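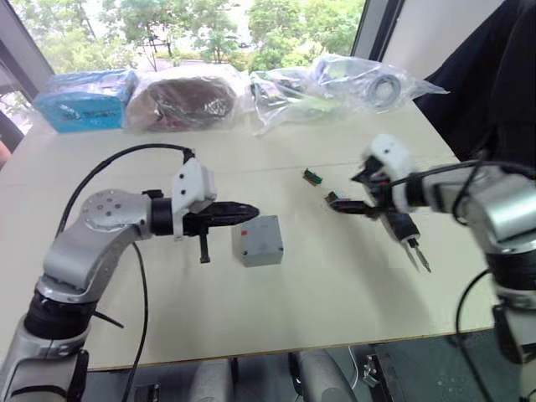 What should be kept in the middle of a table when small enclosures are being worked on? The enclosure itself, and the few parts that belong to the current step. Everything else can wait at the edges.

4.2 Placement of small enclosures and waiting goods

We asked where people put a small box when they need to open it, fill it, or check it, and what happens to the rest of the table while they do so. The material comes from 4000 written work records kept at two sites, Plirside and Dolent. The sites contributed 2000 records each. A record names the item, the task, the zone of the table where the item stood at the start, and the zone where it stood at the end. Records with a missing zone were returned to the site and filled in from the shift sheet where that could be done.

The table was divided into three zones. The center is the area a seated person can reach with both hands without leaning. The sides lie to the left and right of it. The far edge is the strip along the back, where goods are put when they are not in use but should stay in view. We did not mark the zones on the table surface. An early version with tape lines was dropped after Krystyna Chmielewska, who kept the Dolent records, reported that people were moving boxes to sit neatly inside the lines before writing anything down.

Enclosures were nearly always started in the center. The exceptions came mostly from lid checks, where the worker picked the box up from a side zone, looked at the lid and the corner screws, and set it back down in the same place. For tasks that involved putting a part inside, the box went to the center first and the parts were laid out second. Only at Plirside did we find the reverse order with any regularity. Melati Menon traced this to the parts trays there, which are emptied onto the table before the box is fetched from the shelf.

Color mattered more than we had expected. A gray box on a pale table is easy to find, but its faces look much alike, and the records mention boxes turned the wrong way more often than boxes put in the wrong spot. A small colored label on one face settles which way the box should point. Workers used it this way even when the label had been put on for another purpose, such as a batch mark. We therefore treat the label as part of the layout in the rest of this section. Figure 4 shows a labeled enclosure in the center zone, with wrapped goods waiting along the far edge.

Figure 4. Small gray enclosure with corner screws and a small red label near the bottom of its front face, at the center of a white table. Wrapped items stand in a row along the far edge.

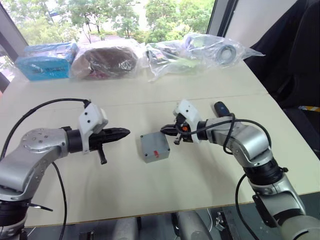 The far edge was used differently at the two sites. At Dolent it was a waiting line - goods were taken from one end and the row was closed up from the other. At Plirside it served as general storage, and an item could stay there through several tasks without being touched. Both habits kept the center clear. The Dolent habit made it easier to say which item came next, while the Plirside habit led to fewer moves in total.

Wrapped goods need a separate remark. Clear plastic lets the worker read a printed box without unwrapping it, so these items could stand at the back with the printed side forward. Soft or lumpy goods in bags were harder to keep in a row. They leaned on their neighbors and were sometimes recorded in a side zone after sliding out of place. We corrected such entries only when the shift sheet said clearly what had happened.

Two limits apply. The records give zones and no distances, so we cannot say how close an item may stand to the enclosure before it gets in the way. Tables at both sites were also light in color, and the remarks on gray boxes may not hold for a dark surface. Tomás Coughlan repeated the orientation check on a darker table at Dolent on Dec 3, 2022, with 18 enclosures, which is too few to report as a result. We return to table color in Section 5, together with the question of loose parts that are small enough to be lost behind the box.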